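Section 4: Recording demonstrations for the tool packing task

Applies to: Vindel two-arm cell, Sutham control software
Revision: Nov 26, 2025
Prepared by: Lucía Carretero. Checked by: Shamim Chaudhry

4.1 Before you start

This section covers recording by remote control, with one operator moving both arms from the leader handles. Recording by hand guiding is covered in Section 5. Do not mix the two methods in one data set.

Complete the power-up and homing steps in Section 3 first. Both arms must be homed and the leader handles must be in their rests. If either arm reports a joint fault, clear it before you continue.

CAUTION: Keep hands, sleeves and cables out of the enclosure while the leader handles are live. Press Hold before reaching in.

4.2 Checking the wrist view

1. Select Wrist on the Sutham display, then Left or Right.
2. Move the gripper to the approach height with the fingers open.
3. Check that both fingertips can be seen and that the tool handles are in focus.
4. Repeat for the other arm.
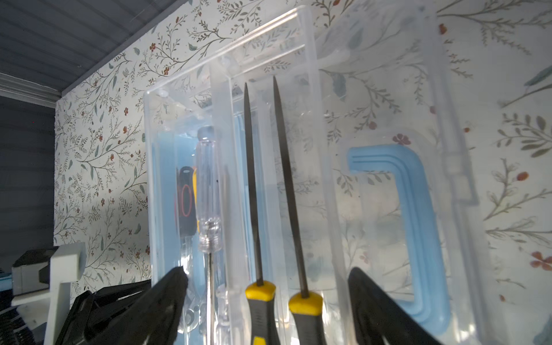
Clear plastic is harder to judge than coloured plastic, as the pattern of the background shows through it. Use the edges of the case to set your approach, and slow down for the last part of the move. If reflections hide an edge, turn the wrist a little and try again.

Note: Do not wipe the lens with the arm powered. Press Hold, wait for the tone, then clean it with a dry cloth.

4.3 Laying out the tools

1. Press Hold.
2. Place the container within reach of both grippers.
3. Lay the tools on the tabletop with space for a finger on each side of every handle.
4. Check that no tool lies against the front rail.
5. Release Hold and save the layout under a new number.

Change the layout between recordings. Small changes in angle and spacing are enough. A data set in which every tool starts in the same place will train a policy that fails as soon as a tool is moved.

4.4 Recording

1. Take hold of both leader handles and squeeze the enable grips. The arms will follow after 2 seconds.
2. Press the left pedal to start recording.
3. Pick up one tool at a time. Close the gripper fully on the handle before lifting.
4. Lower the tool into the container and open the gripper only when the tool is supported.
5. Bring the empty gripper clear before starting the next pick.

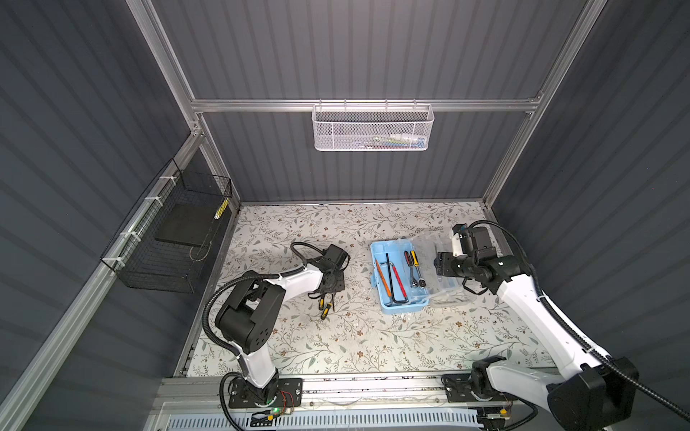 Keep the arm that is not picking still, or use it to steady the container. Do not let the forearms cross. Sutham will stop both arms if the links come too close, and the recording will be marked as void.

6. If a tool slips, let it settle and pick it up again in the same recording. Recoveries are useful and should be kept.
7. When the last tool is packed, return both arms to the ready position and press the left pedal again.
8. Press the right pedal to keep the recording, or hold it down to discard.

Note: Thin hex keys are best taken by the long arm - the short arm tends to turn in the fingers.

4.5 Ready position

Each recording starts and ends with the arms in a pose from which both grippers can reach the tools and the container. Check that the cable conduit is free to move along each forearm and is not trapped at the elbow.

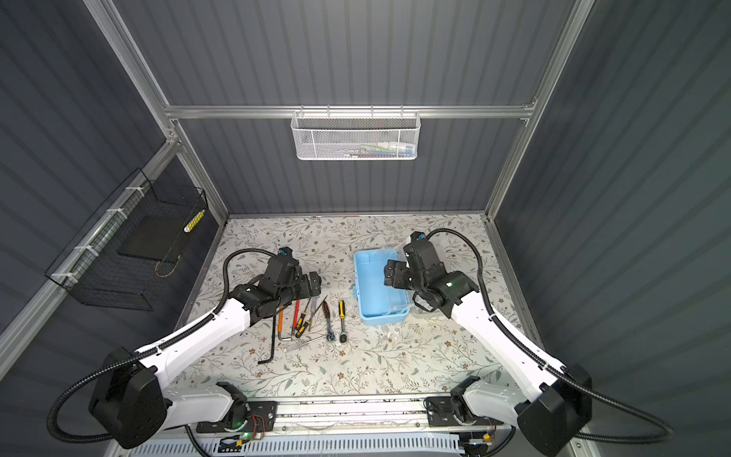
Figure 4-3. Arms over the work area, tools laid out beside the open box.

4.6 Checking and saving

Play back every 12th recording at full speed. Look for dropped frames, late gripper signals and pauses in which the operator has stopped to think. Trim pauses at the start and end only.

A full set for this task is 1000 recordings. Training may be started at 667 for a first trial, but do not release the resulting policy to a Clunton production cell.

CAUTION: Release the enable grips before saving. The arms hold position when the grips are released, but will follow any movement of the handles while they are squeezed.

For fault codes shown during saving, see Appendix C.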